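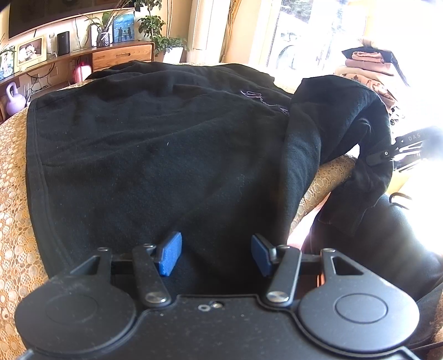
February, living room, started 9:40 am

Pilling and lint on dark knits, cont. from last entry. Leokadia has the wash log, I have everything after the dryer. Writing this in between so it's going to be choppy.

Black fleece first. Pilled a little, not as bad as I'd been calling it on the phone. Lint specks all over the face. Question for today is how much of that lint is from the wash and how much is from wherever it gets put down afterward. Soledad Strickland keeps asking and she's right to, we never separated the two.

Surfaces to compare:
couch back, gold lace throw
couch arm
round woven mat
bare wood floor, if time

Couch notes. Fleece drags on the lace, you have to lift it to reposition, sliding pulls the throw along with it. Laid over the back and the arm, one sleeve down toward the floor. Lavender script embroidery, mostly lost in a fold, didn't flatten it. Should have. Embroidery backing is the part that grabs lint worst, per Leokadia, need to turn it inside out next time and look.

Tape lifts: 3 from the back, 3 from the sleeve. Labels go on BEFORE the tape goes down this time. Last round I had two strips I couldnt tell apart and had to throw out both.

Light is poor. Glare outside, curtains are cream so everything goes a bit washed out. Makes lint counts on black harder than you'd think. Use the Dudek lamp for all counts, same distance, and write the distance down. (It's on the sheet.)

10:25. Moved to the mat. Beige and tan, coarse weave, more open on one side with the little rings. My guess going in was that the open side sheds less — no basis for that, just looked tidier. Lift the garment off, don't drag. Hem got folded under on the first placement, did it over.
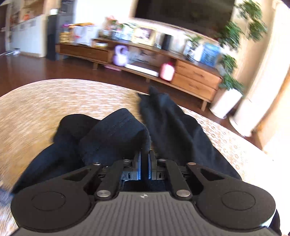 Stitching on the hem line is where stuff collects. Checked with the hand lens: short tan fibers caught along the thread, a few longer ones I'd put down to the mat. Kept two in an envelope, marked MAT / HEM. Compare against the loose fibers Leokadia pulled from the weave in the last round.

Mat count is around 452 for the full front panel, but I lost my place once near the side seam so don't quote it. Redo with the grid overlay. Soledad has the overlay, or it's in the Nulton box.

Pill comb: Bindoscombe, medium side only. Six strokes each direction, light pressure, wipe the comb between. Started with the coarse side on a scrap and it fuzzed up the surface straight away, so coarse is out for fleece. Comb needs a proper clean, there's old gray fluff in the teeth that could end up in the counts.

Lint roller is the Luser one. Sheets are tacky enough but leave a slight residue if you press. Roll once, no going back over.

Floor test skipped. Floor wants a dry mop first or it's pointless.

11:10, the knit with "Dream" on the sleeve. Gray thread, thin cursive. Ribbed cuff.
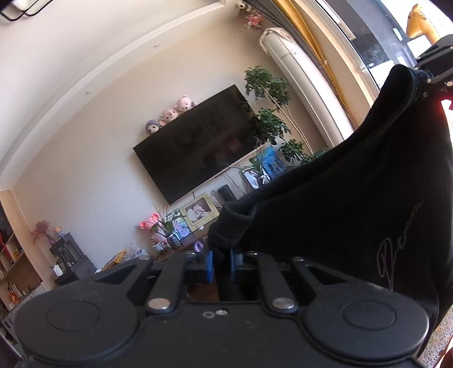

Cuffs are going to need their own line on the sheet. Ribbing hides lint in the valleys and the roller only touches the ridges, so a cuff reads clean when it isn't. Stretch it over the cardboard tube and roll lengthwise. Leokadia Sadowski's idea from last month, never wrote it down, writing it down.

Don't comb across script stitching. Thin cursive like this will snag. Comb up to it, stop, pick the rest by hand with tweezers.

To do
- grid overlay from Soledad
- recount mat
- mop, then floor test
- clean Bindoscombe comb, soap and old toothbrush
- get the plush toys off the top of the tv before the dusting blank, they'll shed
- ask L. if the 2000 series labels are used up or if there's another roll somewhere
- second couch run w/ the lace throw taken off, other wise we can't say if it's the lace or the upholstery

Sheets are in the blue folder, tape strips in the flat tin. Lamp distance for the mat count is penciled in, go over it in pen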